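3. Setting and Method 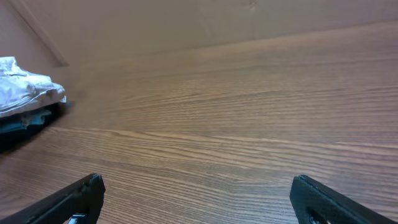 Figure 1. Wooden tabletop.

3.1 The club and its players

Our fieldwork took place at Nevness, a rugby club that takes in young people who have already spent years in some other sport. We had first heard of the club through a coach at Javemside, a town a short train ride up the coast, who told us that half her old swimming squad seemed to have ended up there in muddy boots. That remark stayed with us, and it is fair to say that the whole study grew out of it. We wanted to know how it feels to change sports late in one's youth, what a person carries along from the first game to the second, and what has to be put down at the door.

The literature reviewed in Section 2 tends to treat a change of sport as either a rescue or a loss. The athlete was dropped from one program and saved by another, or was talented and let the talent go to waste. The players we met told their stories in a much looser way. Several of them had trouble saying when they had changed sports at all. They had gone along with a cousin one evening, had enjoyed the running and the company, and had kept both sports up for a season or longer before one of them quietly won. We came to think of this as drifting, a word that one of our players used first and that the others took up happily when we tried it out on them.

3.2 Interviews

We held long interviews with 20 players, most of them in the clubhouse after training, and a few at the player's home when that was easier for the family. Each player was interviewed twice, once before the season began in September and once after it had ended. The first interview dealt with the earlier sport and was left as open as we could make it. We simply asked the player to begin wherever the story seemed to begin. Some started with a grandparent, one started with a broken bicycle, and a good many started with a coach they had loved or feared. The second interview went back over that first account and asked whether it still sounded right after a season of rugby, and here we often heard a rather different story, told by the same person with the same good humor.

We also spoke with four coaches, among them Wouter Vermeulen, who had run the newcomers' sessions for longer than anyone else at the club, and Sofia Valente, who had come over from handball herself and so knew the change from the inside. Their interviews are used mainly in Section 5, but they shaped our thinking well before that. It was Vermeulen who urged us to watch the warm-up. A gymnast, he told us, will still be a gymnast in the warm-up three years on, whatever has happened to the rest of her game.

3.3 Time spent at the club

Interviews only go so far, and people are often better at doing a thing than at telling it. One of us, therefore, spent the season at the club as a regular visitor, carrying water, helping with the cones and riding the bus to away games. Field notes were written up on the same night wherever possible. The bus turned out to be the richest place of all for our purposes. Players who had given short, careful answers in the clubhouse would talk for an hour on the way home about a swim meet or a ski race they had not thought about in years, and they would compare notes with each other in a way that no interview could have produced.

We asked permission again before using anything said on the bus, and two of these conversations were left out at the players' request. One further player asked us to leave out the name of her earlier club, which we have done.

3.4 Two cases in brief

To give the reader a feeling for the material, we introduce two players here who will come back at greater length in the findings.

Jolán Kiss had been a distance swimmer from early childhood and had trained before school for most of her life. She joined Nevness with a friend, meaning to stay for the summer. What she spoke of most in her first interview was noise. She had been used to hearing very little while competing, and on the field she was suddenly expected to listen, shout and run all at once. By the second interview she had become the loudest player on her side, by her own cheerful account, and the silence of the pool was something she missed only now and then.

Amândio Torres had played soccer at a good level and had expected to go on with it. His change was slower and, at first, a good deal less happy. He kept his old boots in his bag for the entire season - he showed them to us at both interviews - and he described himself as a soccer player who was "staying over" in rugby. We return to this phrase in Section 4, where it helps to separate those who had moved from those who were still visiting.

3.5 Working through the material

All interviews were typed out in full and read by each of us separately before we met to talk them over. We followed no fixed coding scheme at the start. Early on we marked any passage in which a player explained one sport by means of the other, and there were far more of these than we had bargained for. The marked passages were then sorted under three broad headings: habits of the body, ways of being with teammates, and ideas about what a good result is. Where we disagreed over a passage, we went back to the recording, and tone of voice would often settle what the page could not.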